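Beltari wants offices to trade desk bins for one shared can

Office supply firm Beltari has started selling Desel, a floor bin program that asks companies to pull the small can from under every desk and put one larger round bin in each shared area. A starter pack costs $1,099 and covers bins and liners for one floor.

The pitch is that people will walk a few steps to throw things away, and that cleaning crews will spend less time changing bags. Beltari says its trial at the Jastusari office building cut liner use to 526 bags a month. The company did not say what the number was before the trial, so it is hard to know what to make of it. It also has not said how many tenants took part or who did the counting.
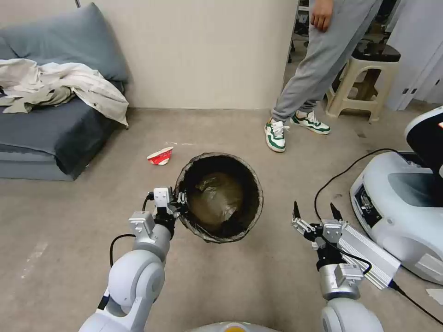 A round black bin with its liner folded over the rim, and a crumpled red-and-white paper cup or wrapper on the carpet nearby.

Shared bins are an old idea, and the old complaint still applies. A bin placed out in the open on carpet gets near misses, and paper on the floor stays there until somebody decides to bend down. Beltari's brochure spends 23 pages on placement and bag sizes. Litter around the bin gets one paragraph, which tells managers to "encourage good habits."

There is also the price. A plain round can with a bag in it is not exactly new technology, and most offices already own a few. Grīnberga, a rival supplier, sells bins one at a time and does not require a liner contract. Desel buyers have to sign up for 5 months of bags.

Beltari says orders open in July. It has not said whether the full results from Jastusari will be published before then.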